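Hilo: vaciar el cajón gris de una vez por todas
24 de febrero de 2025 · por Recep Soylu 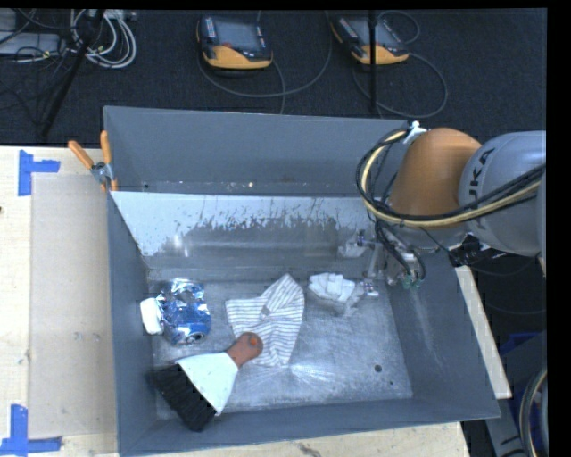
1/ ¡Empieza la temporada de ordenar el taller! Llevo desde enero prometiéndolo y por fin le toca al cajón de «ya lo miraré luego», ese sitio al que va a parar todo lo que uno suelta al pasar por la mesa. Me encantan estos cajones, de verdad, son como un diario de la semana pero en trastos. El de hoy trae una lata azul y plateada bien aplastada, un trapo blanco de rayas finas gris oscuro y un cepillo de mano de cerdas negras con el mango marrón rojizo. ¡El kit completo!

2/ Mi regla de siempre: primero lo que se tira, después lo que se lava y al final lo que tiene sitio propio. Parece una tontería, pero desde que lo hago en ese orden tardo 20 minutos y antes se me iba la tarde entera.

3/ La lata, al contenedor amarillo. Si la vuestra está entera, pisadla antes (con zapatos, por favor, que os conozco).

4/ El trapo se salva. Soy muy fan de los trapos de cocina jubilados: absorben mejor que los nuevos y no te da pena mancharlos. Tiene una manchita grisácea por el centro y me da exactamente igual, va a la lavadora con los demás y vuelve al gancho.

5/ Y ahora mi favorito: el cepillo. Si solo podéis tener una cosa para limpiar una mesa de trabajo, que sea un cepillo de mano. Llega a las esquinas, no hace ruido, no hay que enchufarlo y lo puedes colgar. El agujerito del mango está para eso, ¡usadlo! Guardado de pie sobre las cerdas se acaba abriendo y luego barre fatal.

6/ Lo blanco arrugado, directo a la basura. Antes alisaba y guardaba estas cosas «por si acaso». Tenía una caja entera de por si acasos. Ya no la tengo y vivo mucho mejor.

7/ Con el cajón vacío viene la parte que más disfruto: barrer el fondo. Las motas se meten siempre en la junta de atrás, así que yo empiezo por ahí, arrastro todo hacia delante y recojo con un cartón doblado. Luego paño húmedo y paño seco. Los arañazos se quedan, que para eso es un cajón de trabajo.

8/ Me preguntaba Nava por privado si no es más fácil poner separadores. Los probé, y bien, pero a los pocos días había cosas encima de los separadores. A mí me funciona mejor dejarlo abierto y vaciarlo a menudo. Si a vosotros os van las divisiones, contadme cómo lo hacéis, que me interesa muchísimo.

9/ Otra cosa que me ha cambiado la vida: el cajón se queda encima de la mesa, a la vista. Cuando lo tenía debajo se llenaba hasta arriba y yo tan feliz sin enterarme. Ahora lo veo cada vez que me siento y me pica la mano por vaciarlo.

10/ Siguiente parada: la estantería de los botes. Hay 22 y varios sin etiqueta, así que va a ser emocionante. Lo iré contando en este mismo hilo. ¡Enseñadme vuestros cajones de «ya lo miraré luego», quiero verlos todos, cuanto más llenos mejor!

Contacto: Recep Soylu, Taller Nodetti · © 2025 Nodetti · Volver arriba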